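4.2 Papiertragetaschen als Sammelbehälter für Beutelware

In der Literatur zur häuslichen Vorratshaltung gilt die Papiertragetasche mit Kordelgriffen meist als unproblematischer Behälter. Myklebust führt sie sogar als Referenz, gegen die Körbe und Kisten abgeschnitten haben. Wir halten diese Einordnung für voreilig. Sie stützt sich auf 17 Packvorgänge mit quaderförmigen Schachteln und sagt über weiche Beutel wenig aus. 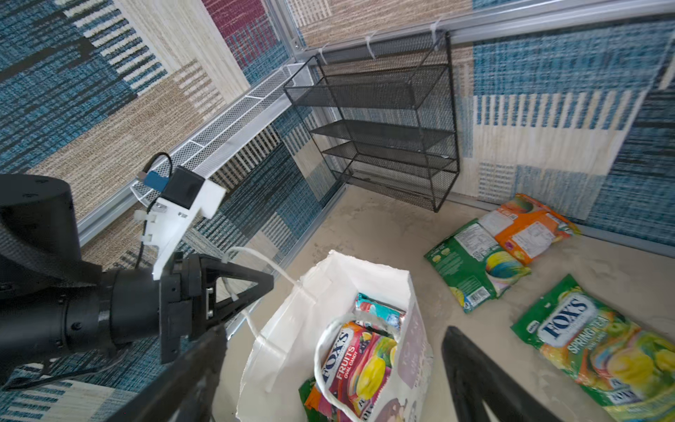

Bonbonbeutel haben keine feste Standfläche. Ihr Inhalt verlagert sich beim Absetzen, und die verschweißten Ränder stehen über. Ob ein Beutel als verstaut gelten darf, wenn sein Rand noch aus der Öffnung ragt, lässt das Prumer-Schema offen. Die Kodierung nach Prumer kennt nur »innen« und »außen«, was bei Schachteln genügen mag. In unserer Erhebung am Standort Herkorberg mussten 7 Fälle doppelt bewertet werden, und die Übereinstimmung blieb auch danach unbefriedigend.

Hinzu kommen die Griffe. Zwei gedrehte Kordeln, die über die Öffnung fallen, verengen den Zugang. Die Herstellerangabe, eine Tasche der Serie Erine fasse bis zu 2000 g, betrifft das Tragen und besagt nichts darüber, wie gut sie sich auf dem Boden stehend befüllen lässt.

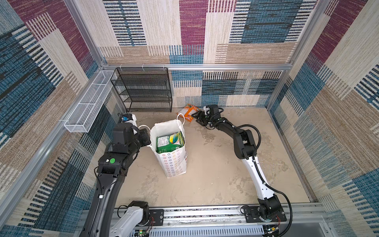

Auch der Vergleich mit offenen Ablagen ist weniger eindeutig als behauptet. Drahtregale und schmale Gitterkörbe erlauben den Blick auf die Ware, doch ein Beutel von 370 g liegt auf einem schrägen Fach anders als auf einem ebenen. Dass Sichtbarkeit allein zu schnellerem Einräumen führt, konnten wir nicht bestätigen. Die bisher berichteten Zeitvorteile könnten ebenso gut auf die Gewöhnung der Beteiligten zurückgehen, denn die Reihenfolge der Behälter wurde dort nicht variiert.
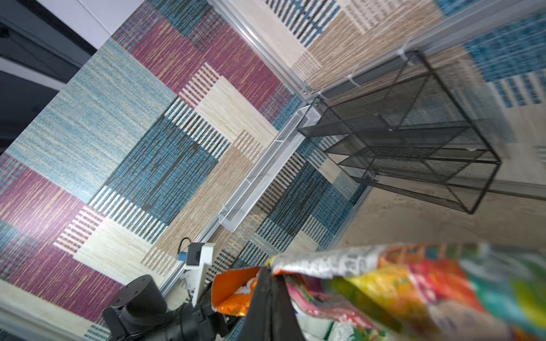

Abb. 3: Bunt bedruckter, zerknitterter Snackbeutel; dahinter schmaler weißer Gitterkorb und schwarzes Drahtregal.

Knitterfalten in der Folie erschweren zudem jede Aussage über die Lage des Aufdrucks. Wir haben die Ausrichtung der Schauseite deshalb nicht ausgewertet, obwohl das Prumer-Schema dafür eine eigene Spalte vorsieht.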